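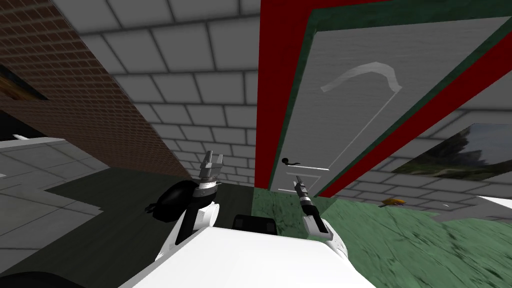
A door is one of the harder things a household robot can be asked to deal with. The handle must be found, gripped and turned, and then the machine must move its own weight backward or forward while the door swings past it. A mistake of an inch in the first step spoils all that follow.

The research group at Flundodus has spent the past year on this single task. Its method, named Cesteo, trains a two-armed mobile robot entirely in simulation. A report released on August 19, 2019, sets out the first full results.

The central idea is variety. Each training room is built by a program that chooses the walls, the floor, the furniture and the door itself. Brick may meet block or tile, and a carpet may end at a doorway or run past it. The group prepared 900 such rooms and held back 200 of them for testing. The robot never met the test rooms during training.

Earlier work by the same group kept the room fixed and changed only the starting position of the robot. That system learned quickly and then failed when the door was given a new color. The authors conclude that it had learned the look of one wall and very little about handles.
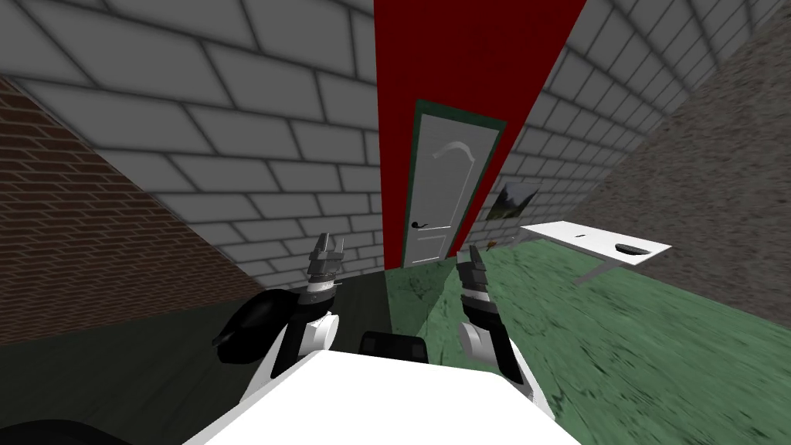
Cesteo divides the task into 3 stages: approach, grasp and passage. Each stage is trained separately before the stages are joined. During the approach, the robot is rewarded for placing one gripper within reach of the handle while keeping the other arm clear of the door. The second arm is brought into use only in the final stage, when it may hold the door open.

In the test rooms, the robot completed all stages in more than 70 percent of attempts. Most failures came at the grasp, and lever handles seen from a steep angle were the most common cause. The report also notes that the robot sometimes stopped short of the door and made no further attempt – a fault the group has not yet explained.

Simulation has known limits. The door in a program swings freely, while a real one may stick, scrape or close under its own spring. The group has begun to add friction and spring force to its models, using measurements supplied by Baldursdóttir, a maker of door hardware.

Trials on a physical robot are planned for November at the Trosolia test house, where the interior doors differ in weight and in the height of their handles. The results will be published whether or not the method carries over.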